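Cables, clamps and a grey bin

30 May 2019

I promised Nelly I would write down how we look after the picking cell before I go on leave, and I did start on a proper document with headings and everything, but it came out so stiff that I gave up and am putting it here, where at least I can ramble a bit. If you are Nelly, hello! Most of this you know already. Skip to the bit about the cable.

The cell is a very plain thing once you get used to it. There's a KUKA arm with a many-fingered gripper on the end, a wooden table, and a big grey metal bin that we throw household odds and ends into so the arm can try to get them out again. The arm itself gives us very little trouble. I have spent whole weeks hardly thinking about it. What eats up my time is everything hanging off it, and everything that is meant to stay still and doesn't.

Take the bin. When Joris and I first set it up we simply put it on the table, lined it up by eye and felt pleased with ourselves. By the end of that first afternoon the arm had nudged it along by the width of my thumb, and every grasp was landing to one side of where it should. It took us a shamefully long time to work out why, and we had half rewritten the calibration before Joris leaned on the table and felt the bin slide. It's held with clamps on the rim now. I check them each morning by giving the bin a good shove at one corner, the way you'd test a garden gate, and if it moves at all I tighten everything up and do the calibration again before anyone runs anything. Please don't just push it back to where it looks right. I have tried that, and it is never where it looks right.

There's blue tape on the table too, and I'd ask that it be left alone, however tatty it gets. Segundo very kindly tidied it all away last September while giving the lab a clean, and we lost 2 days putting things back as they had been. He has been forgiven (he brought pastries, which helped enormously).

Now, the cable. The thick yellow one and the thin black ones run along the outside of the arm, tied together, and go round to the wrist in a loop. That loop has to be generous. If it's too tight, the wrist will turn happily one way and then pull on the connector when it comes back, and you'll get a gripper fault that clears itself the moment you go and look. We chased one of those through 171 grasps, with Yurani sitting beside the cell and writing down the joint angles each time it dropped out, until we could see that they were all at the same end of the wrist's travel. Too loose is no good either, though — a big floppy loop will catch on the rim of the bin when the arm reaches low. What I do is jog the wrist slowly to both ends of its range with the arm up high, then again with the hand down in the bin, and watch the loop the entire time. Only then do I snip the end off the tie. If you snip it first you will want it back.

The fingers need a look after every 200 grasps, or at the end of the day if we've not got that far. I wipe the tips with a dry cloth, wiggle each joint with the power off, and follow the thin wires with my fingertip from one end to the other. The small connectors work themselves out bit by bit, so I press every one of them home even when it looks fine. The tips do get worn from knocking against the metal, and I don't worry about scuffs. A tip that rocks is another matter, and that one comes off and gets refitted before lunch, whatever else is going on.

As for what goes in the bin, a mixture is best when you're checking the cell over. One soft thing, one boxy thing and one that can roll will show up most problems. Soft things are my favourite test of all, as the fingers sink in and you can hear from the motors whether they are closing evenly. Start slowly, keep a hand by the stop button, and let the arm go down without hurrying it.
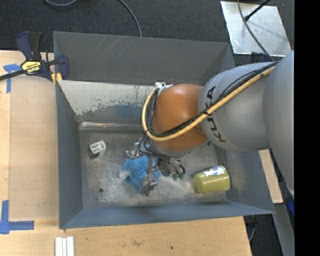 And do write things in the notebook, even the dull days. Wen-hsiung reads it every week, and he once spotted a sticking finger joint from my grumbling alone, well before I'd have owned up to it being a fault. The pen is on a string. The spare ties are in the drawer under the monitor, in with the teabags.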